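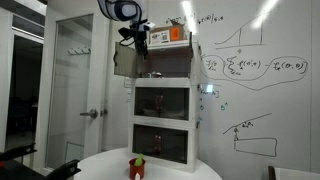

Chapitre 4
Évaluer une offre commerciale de manipulation robotisée

Les fournisseurs vendent rarement un bras seul. Ils vendent un kit : le bras, la pince, un logiciel d'apprentissage et une promesse de mise en service rapide. Le kit Konevel, distribué par Berico, servira de fil conducteur à ce chapitre. Sa brochure annonce l'ouverture de portes de meubles et la saisie d'objets courants « sans programmation ». Reste à savoir ce que recouvre le mot « courants ».

La démonstration type tient sur une table ronde : un meuble blanc à trois compartiments, des portes teintées, quelques objets. Le décor est raisonnable. Il est aussi très favorable — le meuble ne bouge guère, et le vendeur choisit ce qu'on y range.

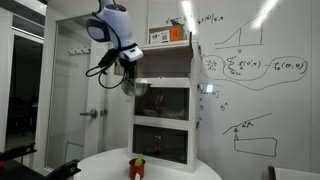 Hagedorn objecte que tout essai commence par un cas favorable et qu'il serait absurde de juger un kit sur une cuisine en désordre dès le premier jour. Soit. Mais le prix, lui, est celui du produit fini.

Le dossier commercial fait état de plus de 1 000 essais, sans préciser combien de meubles différents ont servi. Or 1 000 ouvertures de la même porte renseignent sur cette porte. L'acheteur demandera donc le protocole complet, les échecs compris, et la définition retenue pour un succès : porte entrouverte, ou objet sorti et posé ?

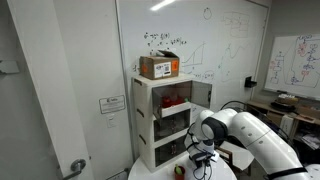

Il faut aussi demander qui intervient entre deux essais. À Warham, le site pilote, le compte rendu de novembre parle d'autonomie « à 100 % » et mentionne, deux pages plus loin, une remise en place manuelle des objets. Ce temps de travail ne figure nulle part dans le devis.

4.1 Lire un taux de réussite

Un taux de réussite est un rapport, et l'on commencera par son dénominateur.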